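Course Handout, Unit 4: Floors, Loose Objects and Clearing Up
Workplace Order for Beginners, Bezerra Training Rooms, Brandon

Please read before the practical part and bring it with you. There is space in the margins for your own notes. Words that are new for you are explained at the end.

1. What we did in the last unit

In Unit 3 we worked on shelves and tables. We learned the difference between storing a thing and parking a thing. To store means that the thing has a place, the place has a name, and another person can find it without asking. To park means that you put the thing down because your hands are full. Most of the disorder in a work room is made of parked things.

In this unit we go down to the floor. The floor is the easiest place for parking, and for this reason it needs its own rules. Many students think that the floor is a matter for the cleaner. In our course the floor belongs to the person who is using the room.

2. Three kinds of things on a floor

When you enter a room, stop at the door and look at the floor first. Put everything you see there into one of these groups.

Standing things. These are made to be on the floor: cabinets, machines on feet, bins, the base of a lamp. They do not move during a normal day. We clean next to them and, once in the month, under them.

Running things. Cables, hoses, extension cords. They lie on the floor because they go from one place to another. They are thin, and people see them late.

Loose things. All the rest: a toy, a box, a tool, a glove, a lid. A loose thing has no reason to be on the floor at the end of the work, even when it does not disturb you at the moment.

The groups are simple, but students make mistakes with them. An extension cord that is not plugged in at either end is a loose thing. You roll it up and put it away. A bin which was moved to the middle of the room for one job is also a loose thing until it goes back to its wall.

3. Thin lines on a pale floor

A pale, glossy floor is good for finding small objects, but it has two difficulties. The first is the reflection of the lamps. A bright spot on the floor can look like a spill or a piece of paper, and a real spill can look like a reflection. Move your head to the side. A reflection moves with you and a spill stays where it is.

The second difficulty is the dark line. From a standing position, a seam in the floor and a thin cable can look very similar. Please do not decide with your foot. Bend down, or follow the line with your eyes until you find where it ends. If it is a cable, you must know what it feeds before you touch it. 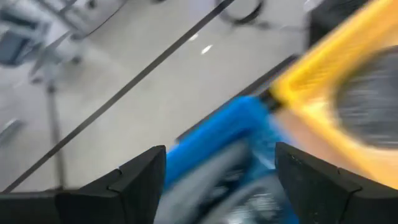
Figure 2. Blue and yellow objects over a pale, glossy floor. The long dark line behind them may be a cable or a seam.

In the practical part we will look at the floor from 3 positions: from the door, from the middle of the room, and from a low position with one knee down. Write your list again each time and compare the lists. In the low position you will usually find something that you missed from the door, especially near the feet of equipment.

4. Order of the work

Do the steps in this order. It is allowed to go back one step, but please do not jump forward.

Step 1. Look, and touch nothing. Make the list of loose things, in your head or on paper.

Step 2. Free the path from the door to the work place. The path should be wide enough for 2 persons who meet. Things from the path go to a temporary place – a table or an empty crate – and not to another part of the floor.

Step 3. Take the large things. A large object can hide a small one, and you see the small one only after the large one is gone. Put your free hand under a large thing when you lift it if you are not sure that it is in one piece.

Step 4. Take the small things. Sort them by where they go, and carry them together. Sorting by color looks nice on the table but makes you walk more, because things of the same color often live in different rooms.

Step 5. Cables and hoses. Push them to the wall, or lay them so that they cross the path in a straight line at one point only. Do not pull a cable when you cannot see both ends.

Step 6. Sweep, then wipe. On the glossy floors we use the flat mop, well wrung out. Begin at the side far from the door, so you do not walk over your own wet floor.

Step 7. Look again from the low position.

5. How to pick up

Go to the object completely. Many students stop half a step too early, then they bend forward with straight legs and a long arm. This is bad for the back. Stand close, bend the knees, and keep your other hand free for balance.

Look for the edge. A thing with a thick rim is easy to take by the rim. A thing without a rim you take from two opposite sides, a little below the middle. If the object is smooth, close your hand first and lift second. It sounds too simple to write down, but when we are in a hurry we do both in one movement and the object slips.

When two things touch each other or one leans on the other, hold the one that leans before you take away its support.

Do not throw things into a crate, also when they are soft. Other people learn from the sound that throwing is normal in this room.

6. The crates

Bezerra uses the Plakex crates, in two heights. The low crate is for things which go back to a shelf on the same day. The high crate is for things where we do not know the place. On every high crate there is a card, and you write on it what you put in and the time, for example "hose clip, 10:40." Without the card a high crate becomes a second floor with walls.

A crate may stand on the floor only when somebody is working with it. If you go for a break, put it on the table or on the Nanico trolley. The trolley has a brake on the left back wheel. Please use it. The floor near the window is not completely level.

A high crate must be emptied after 5 working days at the latest. What has no owner and no place by then is shown to the trainer, who decides.

7. Practical task

You work in pairs. One person prepares the room and the other waits in the corridor. The first person places loose things on the floor, including one that is partly behind a standing thing. Please use nothing with glass or a sharp side. The second person comes in, does Step 1 aloud, and then continues to Step 7. After this you change.

The person who prepared the room does not help and does not point. Write down:

– which thing was found last, and from which position
– whether the path was free before the other work started
– whether a thing was moved from the floor to the floor
– how the cables were lying at the end

We are not measuring the time in this unit. A few students asked in March if they could be faster with a second crate. You may try it in the second round, but make the first round with one.

8. Frequent mistakes from earlier groups

Cleaning around a loose thing. The mop makes a beautiful curve around a box and the box stays. If you must go around it, you forgot it in Step 1.

Moving standing things. A cabinet or a piece of equipment is not part of the task. If you think it stands wrong, write it on your sheet.

Hiding a cable under a mat. This is forbidden in all our rooms. The cable can be damaged and the mat will not lie flat.

Filling the crate over its edge. The crates are made for stacking, and one tall thing makes this impossible for the whole row.

9. Words

Clutter: many loose things together, without order.
Seam: the line where two pieces of floor covering meet.
Rim: the outer edge of a round or hollow thing.
To wring out: to press the water out of a cloth or mop.
Level: flat, without one side being higher.
Trolley: a small table or frame on wheels, also called a cart.

10. For the next unit

Choose one room at home or at work and make the list from Step 1, from the door and from the low position. Bring both lists. In Unit 5 we start with doors and corridors, and we will need your lists for the first exercise. The sheets for the practical task are in the gray folder next to the sink. Please take one per pair and put the folder back in its place.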